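3.2. Recogida de demostraciones con pinza de mano

La primera versión de nuestro protocolo era enteramente teleoperada. El operador, sentado frente a dos mandos, debía recoger una serie de envoltorios blandos de una mesa, y al cabo de una tarde recordaba con afecto cualquier otro empleo. De las 303 demostraciones grabadas así conservamos menos de la mitad: en las demás, el retardo entre mano y brazo convertía cada agarre en una negociación. Tomić (comunicación personal) sostiene que con práctica se mejora. Ninguno de los autores quiso comprobarlo.

Para el corpus Hallura pasamos, por tanto, a la demostración directa. La persona empuña una pinza en cada mano y hace la tarea ella misma, en una vivienda corriente, con la cámara montada sobre la herramienta. El robot no está presente, circunstancia que abarató notablemente el transporte. Se grabaron 600 episodios con 2 pinzas por participante y una duración de hasta 70 segundos cada uno.

La elección de aperitivos envasados merece un comentario. Un cubo de madera perdona casi todo; una bolsita de borde dentado, tumbada sobre un mantel, no perdona nada. Si las almohadillas bajan demasiado, arrastran la tela; si se quedan cortas, pellizcan el aire con gran convicción. Los demostradores resuelven el problema inclinando la muñeca, sin saber explicar después cuánto, y justamente por eso nos interesa registrarlo. En la figura 4 se aprecia el punto de vista de la herramienta, con un paquete verde y blanco entre las dos almohadillas azules y la segunda pinza a la derecha, junto a un artículo cilíndrico de envoltorio verde.

No se pidió a los participantes que ordenaran la casa ni que retiraran objetos del fondo. Lüthi propuso un mantel liso para facilitar la segmentación; Hollmann respondió que la gente tiene los manteles que tiene. Prevaleció este segundo criterio y las rayas se quedaron.

Figura 4. Vista desde la pinza de mano durante una sesión doméstica del corpus Hallura.
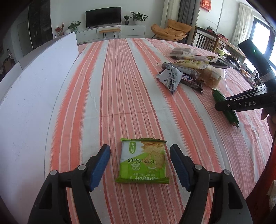
3.3. Alineación temporal y filtrado

Las trayectorias de ambas pinzas se sincronizaron a partir de sus marcas de tiempo y se descartaron los episodios con pérdida de seguimiento. Paiva revisó a mano los casos dudosos, que eran muchos, y pidió que constara.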